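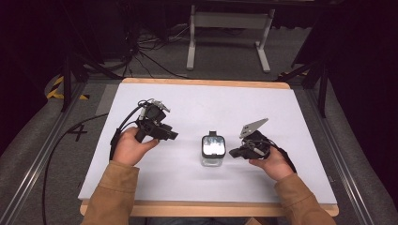

Bench work at Kosteo: two people's jobs and one new cell

Kosteo packs and kits small parts for other companies. Jars, lids, brackets, clips, whatever the customer sends us, in the order the customer wants it. For most of our history that was done by hand at long tables in the Peker building. Since May part of it has been moving to an automated line we call Duken, and this page shows some of the work that goes with the change.

The bench

The clear glass jar with the black lid is on the white board, with a hand-held gripper on either side of it. Both hands work through the grippers, so the fingers never touch the part. The bench is carpeted in gray and has a 4 marked on it next to the board.

People on the bench show the job to the machine by doing it. They pick, turn and set down a part the way they would on a normal order, only with jaws in place of fingertips, and the recordings go to the Duken team. A turn on the bench lasts 30 minutes. Then you swap, even if you feel fine, as the wrists get tired before you notice it.

Bezawit Ambaye packed by hand for years before she moved over and now sets the schedule. Her first week was slow. "With my hands I don't think about a lid," she says. "With the grippers I had to decide where to hold it every time. After a while that goes away, and then you are just packing again, a bit stiffly."

She also keeps the list of parts that are awkward to hold. Glass is on it, and so is anything small with a curve. When a new part comes in from Tilahun, our largest customer, it goes to her before it goes to the engineers. That is a change. New parts used to arrive with a drawing and a target rate, and the packers saw them last.

Holding a bracket

A black plastic bracket, upright in the jaws and clear of the tabletop. It has a narrow tab at the top with a round hole through it, and one side curves out like a shoulder. The lower part is inside the jaw block, where there is a rough grip pad.

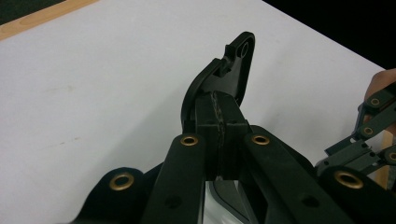
Brackets are the part people ask about most, as they were a full-time job for four packers on the old tables. All four still work here. Two are on the bench, one went to goods-in, and one checks finished kits coming off Duken. The checking job is quieter and there is more standing. The company has agreed to put in stools, and they have been ordered.

Pay for bench work is the same as for packing, with no piece rate. Some people liked the piece rate and have said so. A fast packer could clear 600 kits in a shift and was paid for it, and there is no bonus on the bench that matches that. It is still being discussed. For now anyone who wants to go back to the hand tables can ask, and the tables stay open for short orders and for parts Duken can't handle yet.

Training takes 60 hours – the first part with someone beside you, the rest on your own with your recordings looked over at the end of each day. The hand tables get fewer new starters now, and the people who train them have been asked to write down what they know: which lids cross-thread, which bags split at the seam, how full a tray can be before the bottom layer gets marked. Most of it had never been on paper.

If you work in Peker and want to try the bench, put your name on the sheet by the goods-in door. Bring a jacket with sleeves that fit close at the wrist, and leave rings and watches in your locker.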